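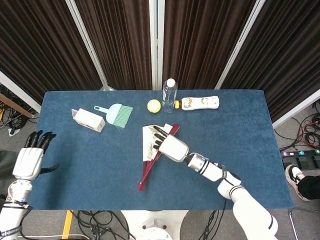

扇子は開くときより閉じるときに性格が出る、と開口いちばんに言われてしまいました。ええっ、そうなんですか。私なんて片手でバサッと閉じて、そのまま鞄にぽいですよ。そう白状したら、「あ、それ、いちばん多い人です」と笑われました。

今回お話を聞いたのは、小物の手入れと片づけの教室「Navotau」を開いている方です。お名前は出さないで、というご希望なので、この記事では先生と呼びますね。教室は駅から坂をのぼった建物の2階。私は木曜の午後にうかがって、お茶をいただきながら、気づいたら外が暗くなるまで話しこんでいました(長居してすみません!)。

まず気になったのが、青い布張りの机です。表面が少しけばだっていて、つい手のひらで撫でたくなる感じ。扇子の赤がよく映えるんですよ。

「硬い天板にじかに置くと、カタンって音がするでしょう。私はあの音が苦手で。布の上だと置き方が自然とやさしくなるんです。生徒さんに『そっと置いて』って言わなくてすむから、楽なんですよ」

じゃあ色も考えて選ばれたんですか、と聞いたら、ちょっと間があって「安かったの」。いいなあ、こういう答え。でも使ってみたら細い糸くずも目につくし、赤い物も白い物もよく見えるので、張り替えるときもまた青にするつもりだそうです。

教室を始めて19年。最初は着物まわりの小物だけを扱っていたのが、だんだん範囲が広がって、今は家にある物ならたいてい机にのせるといいます。扇子の奥に緑色の小さなほうきや黄色いテニスボールまで並んでいるあたり、なんというか、うちの食卓の端っこみたいで親近感がわきました。

「片づけの練習って、同じ種類の物ばかりだと簡単すぎるんです。丸い物は転がる、ボトルは倒れる、箱はふたが開く。そういうのがまざっているところに扇子が一本ある。さて、どれから手をつけますか、って聞くんですね」

どれからですか?と身を乗り出したら、「正解はないけど、私なら扇子から」。薄くて折れやすい物を先に逃がして、丈夫な物は後。言われてみればそうなんですけど、私はいつも場所をとる大きい物からどかしていました。で、その大きい物を持ち上げた拍子に、下の細い物をばきっとやる。先生に話したら「やりますよねえ」と深くうなずいてくださって、どうやら覚えがおありの様子でした。

ここで扇子のたたみ方も教わりました。端の骨を左手で持って、右手で一折りずつ、もとの折り目に沿って寄せていく。最後にきゅっと握りたくなるけれど、軽く押さえるくらいで十分とのこと。紙の扇子も布の扇子も、折り目が一か所ずれたまま閉じると、そこに変なしわがつくんですって。

「急いで閉じた扇子は、横から見るとわかります。一枚だけぴょこっと出てるの。出ていたら、もう一回開いて最初から。途中で押しこもうとすると、だいたい失敗します」

その場で自分の扇子を見たら、出てました。ぴょこっと。しかも二か所。先生、何も言わずにお茶を注いでくださいました。

しまうときの紙の話もおもしろかったです。先生は、使い古しの紙でもかまわない派。机では扇子のそばに、うっすら茶色い模様のような跡のある白い紙がくしゃっとなっていますが、ああいう少しくたびれた紙も先生は嫌いじゃないそうで。

「新品のぴんとした紙だと、包んでも勝手に戻ってくるでしょ。一度くしゃっとした紙のほうが言うことを聞いてくれます。ただ、色の移りそうな印刷物はやめてね。私はJandumsteadの催しに持っていった白い扇子で、それをやっちゃった。いまだに見るとへこみます」

そのへこむ扇子、今も捨てずに引き出しに入っているそうです。見せてくださいとお願いしたら「いやです」と即答でした。

もうひとつ聞きたかったのが、机の向こうの、ひだのある焦げ茶色の布のついたてのこと。あれがあると、なんだか小さな舞台みたいに見えませんか?

「後ろにごちゃごちゃ物が見えると、机の上が散らかっているのか、部屋が散らかっているのか、わからなくなるんです。おうちでやるなら、大きめの布を一枚椅子の背にかけるだけでもいいですよ。机がよく見えます」

真似しよう、と思って帰ってすぐやってみました。シーツでしたけど。たしかに机の上だけに目がいって、醤油差しがなぜ三日もそこにあるのか考えるはめになりました。

道具のこともすこし。ほこり払いには小ぶりの手ぼうきがいちばん出番が多くて、以前Camposという雑貨店で買ったものを毛先が曲がるまで使ったとか。扇子の骨のあいだに使うときは、開ききって、上から下へなでるだけ。水拭きはしない、洗剤もつけない。汚れが気になっても紙の部分はこすらないで、と念を押されました。

費用のことも聞いておきました。といっても道具はほとんど家にある物で足りるので、先生のおすすめの買い物は、扇子を入れる細長い布袋くらい。Sutowの市で端切れを買って縫うのだそうで、「まっすぐ縫うだけだから」とのこと。まっすぐ縫えない人間がここにいるのですが、それは言わずにおきました。

最後に、これから教室でやってみたいことはありますか、とたずねたら、夏の終わりに扇子だけの回を開きたいとのお返事。使い終わった扇子を持ち寄って、ほこりを払って、たたみ直して、袋に入れるところまで。ひと夏使った扇子って、そのまま玄関に置きっぱなしになりがちですものね。うちのもまさにそれです。

「持ってくるのは一本でいいです。お気に入りじゃないほうで。練習ですから」

私はぴょこっとなったあの一本を持っていくつもりです。日程が決まったら、またここに書きますね。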